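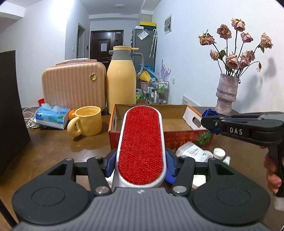 Cuesta, 2023-05-30

I finally got rid of the black wool coat. It had been hanging in the hall closet since December, and every time I reached past it for something else I came away with fuzz on my sleeve. I bought it used, wore it for two winters, and spent more time cleaning it than wearing it.

The red fabric kind of lint brush does work on wool, if you go in one direction. Go back the other way and it puts everything down again. It took me a long time to learn that. The sticky rollers pick up more, but I was going through a refill of 100 sheets faster than I liked and throwing them all out.

The coat went to the resale shop on Gemau Street. They gave me 22 dollars for it, in store credit, and I used the credit on a gray raincoat that nothing sticks to. It has deep pockets and the zipper catches near the bottom.

After that I went through the rest of the closet. I kept the blue jacket, the two sweaters my aunt knitted and the scarf. Three pairs of shoes went in the donation bag. I found a bus pass, a dry cleaning ticket from a place that closed, and one glove.

The closet still needs a second rod. The hardware store wanted 328 for a full kit, which is too much for a hall closet, so I am going to buy a plain rod and two brackets and put them up myself. The wall on the left side is plaster and I have not decided what kind of anchors to use.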